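Draswood Night Train & Lake Weekend
Festance Small Journeys
Two nights, one sleeper, one guesthouse, one lake

From $177 per person, sharing
Departs every Friday evening, May through October
Tour code: HON-2

Overview

The night train to Draswood covers a distance that a reasonably motivated driver could manage before dinner. It takes until breakfast. It does this by stopping at stations with no visible town attached, and by waiting for a freight train that is always expected and usually late. We have sold this trip for years and our guests keep booking it, so we have stopped apologizing for the timetable.

You board in the evening, sleep in a two-berth compartment, and wake up 300 meters from Lake Honder. The rest of Saturday is yours. You spend Saturday night at the Stojanovska guesthouse and come home on the Sunday afternoon train, a daytime service with ordinary seats and a far better opinion of itself.

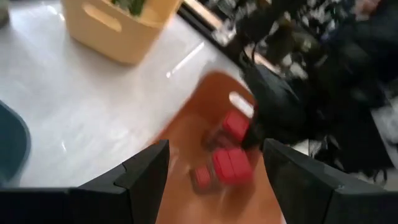
Wooden board with a cutout handle, small red pieces on top

What you get

One berth in a two-berth sleeper compartment, with sheets, a blanket and a pillow of the flatter sort
Tea or coffee brought to your door before arrival (the knock is firm)
Breakfast at the guesthouse on both mornings
One night in a double or twin room with private bathroom
Day ticket for the lake ferry, valid on as many crossings as you can stand
Return seat on the Sunday train
A printed walking map, drawn by someone who clearly liked the east shore more than the west

What you don't get

Lunches and dinners
Travel insurance
A guide. You will have a phone number for our office, which is answered until 9 p.m. by a person who knows the ferry times
Wi-Fi on the train. The sign in the corridor says otherwise and has done so since before we started

The train

Compartments have an upper and a lower berth, a small sink, one window and one light switch whose position takes some finding. The upper berth is reached by a ladder and is the warmer of the two. People over six feet tall should ask for a lower berth when booking, and should still expect to sleep slightly folded. Toilets are at both ends of the car.

There is a buffet car as far as the second stop, after which it is taken off. Eat early or bring sandwiches. Solo travelers can have a compartment to themselves for a $56 supplement, or take their chances with a stranger of the same sex, which has produced both friendships and one formal letter.

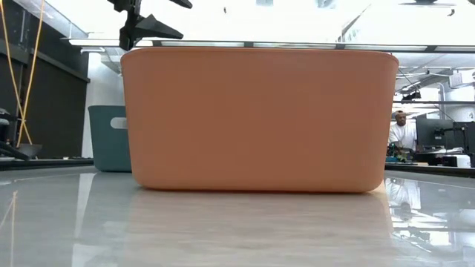

Luggage goes under the lower berth or on the shelf over the door. One medium suitcase each is fine. Two is a negotiation with whoever you are sharing with, and we would like to be left out of it. Bikes travel in the end car and have to be booked a week ahead.

The lake

Honder is long, cold and very clear. You can swim from the town pier or from the shingle beach by the second ferry stop, where the water gets deep faster than it looks. The ferry goes all the way around in an afternoon, calling at four villages, three of which sell ice cream.

The popular walk is the climb to the chapel above Draswood. It has 303 steps, a handrail for most of them, and a bench placed just after the point where you needed it. Start before ten in July and August. The path beyond the chapel is easy and shaded, and brings you back down to the water in almost two hours.

The guesthouse

Stojanovska has a steep staircase, thick walls and a garden that runs down to the road. There is no elevator. Rooms at the front have the lake view and also the church bell. Rooms at the back have neither. Tell us which you prefer and we will pass it on, though the guesthouse makes the final decision and is not known for changing it. Dinner is available if you order by noon, and there is one choice.

Booking notes

A deposit of one third holds your places. The balance is due three weeks before departure. You can change your date once for free, up to two weeks ahead. Children under 12 pay half if they share a berth with a parent, an arrangement we suggest only for small children and patient parents.

Bring slippers, earplugs and cash for the ferry café.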